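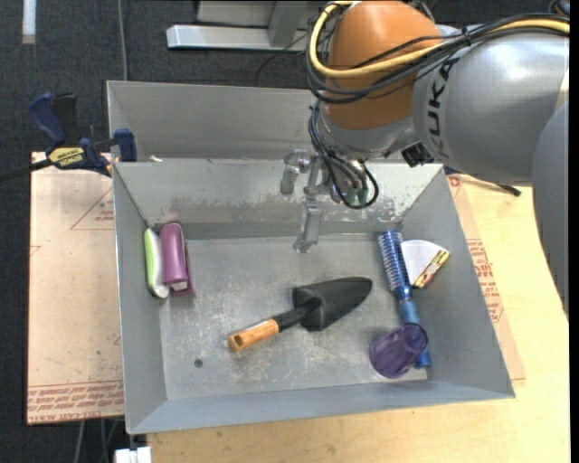 Thread: Bin sorting with an arm, ready for home use?

brovden_shop
KUKA over a metal tray. Trowel, hairbrush and purple cup are the hard ones. The cup overlaps the brush handle.

Cirkia2
Clear plastic still breaks depth sensing. I'd say no.

drellura
Disagree. We ran 615 picks on mixed bins, 548 good.

Cirkia2
So 67 misses. A kid tidies a drawer with fewer.

drellura
A kid quits after 2 drawers.

Search this forum Go

We use cookies. Accept

Recent threads
Gripper finger wear
Towel folding, August results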